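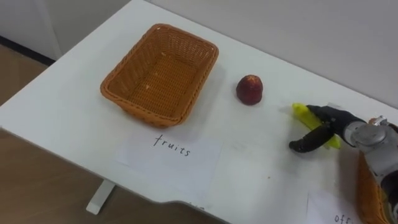
December, 16.40

Second batch of the Filtham willow, soaking test continued. The bundles came from Zurkmont yesterday afternoon and I put two of them in the long trough with cold water only, no vinegar this time. Stelios Vasilakis thinks the vinegar makes the bark side darker. I am not convinced, but it is easy to leave it out, so I left it out.

Rods from bundle A bend well after one night. I could wrap them round the broom handle without cracks, except near the thick end. Bundle B is still stiff and two rods broke at the first bend. Both breaks are at a knot. I marked B with red string and put it back in the trough until tomorrow morning.

Weight of bundle A before soaking was 2,307 g on the big scale. I forgot to weigh it again when it came out, and by the time I remembered I had already cut the tips. Please, whoever takes out B, weigh it first and write the number in here.

Base for the Sarpong order: I started with the cross of thick rods and changed to the slat base after lunch. With the cross, the corners of a rectangle go round whatever I do. The slat base holds the corners better, but the end stakes want to lean inwards. I tied them to a piece of board, 100 mm higher than the base, and wove the first rows with the board in place. It looks straight so far. The board must stay until the border is finished, so please do not borrow it.

The Mikar side cutters are blunt again. They crush the rod and do not cut it, and then the end splits when I push it in beside the stake. I used the old knife for the rest of the day.

To do:
- turn bundle B in the trough, the top rods were floating
- ask Zurkmont if they can sort the thick ones separately
- sharpen or replace the cutters
- damp cloth over the Sarpong base before closing

Workshop notebook | Contact | © The workshop and its members | Back to top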